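Search this site Search Go

Print this page | E-mail this page

On the Sorting of Mixed Household Items

2026-07-24

The household at Sallarano has, for the past two years, maintained a single basket for articles with no assigned place. The arrangement was adopted in October as a temporary measure. It has since become permanent, and the present post sets out the terms on which it will be reviewed.

The basket is of silver wire mesh and was purchased from Skaler. It replaced a fabric bin that had lost its shape. Wire was preferred on the grounds that its contents remain visible from the side, and that sand and crumbs fall through to the table. The second of these is a mixed benefit, as the green felt must now be brushed.

Under the original policy, the basket was to be emptied every 10 days. This has not been observed. Items of very different kinds are therefore stored together, and the soft ones suffer most. Knitted cloths catch on the mesh, and small balls work their way beneath them.
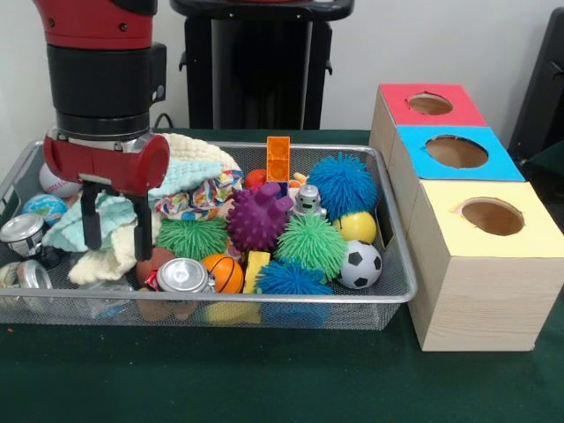
Crushed cans are a separate matter. They are kept for the redemption point on Misau Street, and they should at no time share a container with a blanket. A lidded bin has been ordered for them. Until it arrives, cans will be placed in a paper bag by the back door.

Textiles will be divided by use. Light blue and cream pieces that match the sitting room will be folded and returned to the shelf – the printed fabric will go to the sewing drawer. Any cloth left crumpled for longer than one wash cycle will be treated as laundry.

Toys will retain the basket. The baseball is excluded and will be kept with the outdoor equipment. The spiky purple toy and the green koosh ball attract lint in considerable quantity and are to be rinsed before they are put back. The author recommends lukewarm water and a soft brush, followed by a night on the drying rack.

A previous post on drawer dividers received 53 replies, several of which recommended the stacking trays sold by Khương. These were considered and found too shallow for balls. Readers with experience of the deeper version are invited to write in.

The revised arrangement will be assessed once the new bin has been in use for a full season.

Sign up for our newsletter to receive new posts by e-mail. You may unsubscribe at any time.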